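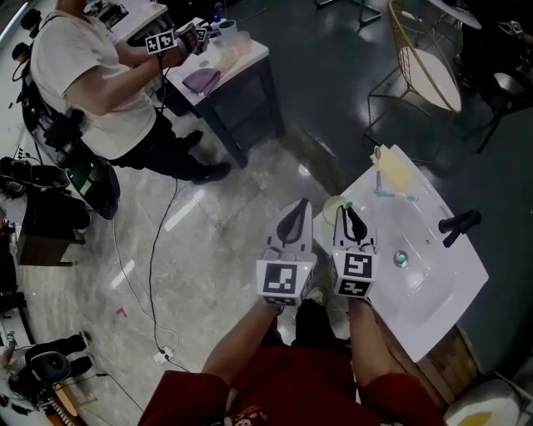

Figure 3. Sink station: both hand-held grippers above the small cup. Markers face the head camera.

4.2 Comparison of finger pads

Two sets of finger pads were compared on the hand-held grippers, using the same bodies and the same operators. Set A is the curved, pointed pad shown in Figure 3. Set B is the flat pad supplied with the Flandholm kit. Tasks were taken from the Tetik list: lift a cup, move a sponge, fold a cloth.

Each operator worked through the list with set A, took a break, and repeated it with set B. Some 2,000 attempts were logged in January. A pick counted as failed if the object slipped or if a second grasp was needed.

Set A did better on thin-walled cups, where the narrow tip fits inside the rim. Set B held cloth more firmly but was awkward in the corners of the basin – the flat edge touched the wall before the pads could close. Of the failures with set B, 67 were of this type.

4.3 Marker tracking

Pose was recovered from the printed markers with the Sidance software. Tracking was lost most often when one wrist passed over the other. Adding a second marker to the lower face of the right gripper shortened the gaps, although glare on the marker surface remained a problem near the window.

The left gripper has not yet been changed. Its results in Table 4 should be read separately from those of the right.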